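The Single-Finger Arm
Building a block-pushing cell in a shared workshop, with a maple board, a perforated table and a good deal of recalibration

By Bram Stevens

The arm had been installed for nine weeks before it moved a block to the place it was told to move it. Most of that time went into the surface underneath.

Our workshop, Brirker, occupies the ground floor of a former bindery. Members pay by the month and share the wood shop, two lathes, a paint booth and a back bay with a poured floor. The bay was set aside for automation projects in January, and ours was the first to go in. The aim was narrow. A six-axis arm with a single straight finger should push small painted blocks around a flat board until they match a requested layout: these two together, that one on its own near the front. It does no grasping and has no suction. The finger touches a block from the side and the block slides.

Pushing is a cheap way to move things and an awkward one to model. A gripped part has a known position relative to the tool. A pushed part has whatever position friction leaves it in, and friction varies across a board, between two blocks of the same shape, and from one side of a block to the other. A cylinder rolls off the finger unless the contact is close to the line of travel. A cube is more forgiving, up to the point where the finger meets it off center and it starts to turn. A star with rounded points is the most interesting shape in the set. It will catch on its neighbor, rotate by most of a point, and then slide as though nothing had happened.

The table

The base is a secondhand optical table top, bought from a lab clearance through a dealer called Paneck. It is blue, drilled on a regular grid, and heavy enough that moving it took an engine hoist and an afternoon. We paid $1249 for it, delivered to the curb. That was the largest single expense after the arm, and several members thought it was foolish when a sheet of thick plywood on a steel stand would have held the same load.

The argument for the table was repeatability. A fixture bolted to a drilled grid can be taken off and put back in the same place. Over the first two weeks we had the board off many times, to sand it, to shim it, to run a cable under the stand, and each time it went back to the same holes. The robot base is bolted to the same structure, so the board and the arm cannot drift relative to each other unless a fastener loosens.

One did. We spent an evening on a positioning error that grew through the day and vanished after lunch breaks, and suspected thermal growth in the arm. The cause was a base screw that had been run down finger-tight and never torqued. All base screws now get a paint stripe across the head and the casting.

The board

We started with bare metal under the blocks. They skated. A light push sent a cylinder well past its target, and the sound carried through the building. Rubber matting was the opposite: the blocks stuck, tipped against the finger and fell over. Felt was acceptable for a day and then began to pill.

Wood was the compromise. The present board was planed flat, sanded to 220 and given two coats of hard wax, buffed out. Grain direction matters more than expected. With the grain, a block stops where the finger stops. Across it, there is a small amount of overtravel, enough to see in the logs but too little to correct for on every stroke. Knots are slicker than the wood around them. The planner knows none of this. It looks at where the block ended up and plans the next stroke from there.

Flatness was checked with a straightedge and feeler gauges, then checked again with the arm by touching off at 70 points and fitting a plane to the result. The worst deviation came out below half a millimeter after shimming. It had been more than twice that, with a low spot near the back that collected blocks.

The bolts that hold the board down sit outside the area the finger can reach. In the first layout they did not, and the finger found one at moderate speed. The collision detection worked as specified. The finger was replaced.

The finger

The tool is a plain rod with a rounded end. It rides in a mount at the wrist, below a metal collar. We tried a flat paddle first, on the theory that a wider contact would steer a block better. It does, in a straight line. It is also impossible to slip between two blocks that are touching, and most of the difficulty in this project lives in that gap.

Tip height is the parameter that took longest to settle. Too high, and the push comes above the center of mass and tall pieces lean. Too low, and any error in the board plane puts the tip into the wood. We run it at 3 mm above the fitted surface. The wax has a few arcs in it from before that number was chosen.

The rounded end was a late change. A square-cut rod will score the board on light contact, while a domed one skids and lets the force threshold trip before much harm is done. The rod is held by friction in the mount, so in a hard crash it slides upward before anything bends. After such an event the tip length has to be measured again. We wrote a routine for that, which touches the rod to a reference pad and stores the offset.

The blocks

All of the pieces are wood, painted in the booth with a matte enamel from Paveo. Gloss looked better on the shelf and was useless under the overhead lights, where the highlights on the top faces came back to the camera as white and the color segmentation split one block into two. Matte paint fixed most of that. It also raised the friction slightly, and the first coat rubbed off along the edges, leaving faint marks on the board. A longer cure cured it.
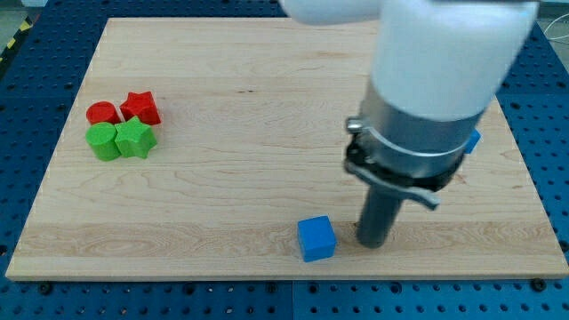
Color is used as a label and shape as a handling hint. The layout language, if it deserves the name, is a short list of relations: next to, behind, apart from, in a row with. A request is turned into target positions, and the positions are turned into strokes. Each stroke has an approach point, a contact point, a direction and a length. No stroke may be longer than 200 mm, a limit we added after noticing that long pushes accumulate rotation and the finger eventually loses the block altogether. Two short strokes with a fresh look between them beat one long stroke nearly every time, at the price of a second or so.

Tight groups are the hard case. Placing two blocks side by side is simple: park the first, bring the second up to it, stop on contact. Adding a third means approaching without disturbing the pair, and a fourth usually nudges something. The planner handles it by working from the far side toward the robot and treating the finished blocks as walls. If a wall moves by more than a set tolerance, it stops being a wall and goes back on the list of things to be pushed. Early versions had no limit on how often this could happen, and one of them shuffled the same pair of stars for most of an evening session before it was stopped by hand.

Separating a group is harder still. The finger has to come down somewhere, and between touching blocks there is no room for it. Our present answer is to push the whole cluster by its outermost member until the geometry opens up. It is crude. It works on cylinders, which roll apart readily, and poorly on stars, whose points interlock.

Software

The controller software is ordinary. A small PC reads the camera, finds the blocks, runs the planner and streams targets to the arm. The planner is a few hundred lines, most of them for rejecting strokes that would put the wrist over a block in a way that hides it. Occlusion by the arm was a persistent nuisance. A block behind the wrist looks the same to the camera as a block that has been removed, and the first release would replan for a missing piece in mid-stroke. It now holds the last known position of every block until the arm has retracted, and only then looks again.

Logging is handled by a tool another member wrote for her kiln, called Bang, which writes timestamped rows and does nothing else. It has been the most useful piece of code in the cell. Every stroke is stored with its intended and measured result, and plotting those two against each other found the loose screw, the slick knots and a sign error in the camera transform that had been partly hidden by a second sign error.

Safety

The floor around the cell is taped in yellow and black, and the house rule is that no one crosses the tape with the arm enabled. Speed is capped well below what the arm can do. The enable switch is on a lead long enough to reach the bench but too short to reach the coffee machine, after a discussion.

Where it stands

Simple layouts of up to four blocks complete without help in most runs. Five or more is less certain, and anything that starts with a packed cluster of stars is likely to time out. The next change is a compliant mount for the rod, so that contact force can be read at the tip and a stroke ended on feel as well as distance. Parts for it are cut and waiting on a bearing. The board will need rewaxing before then, and the plane fit will have to be run again once that is done.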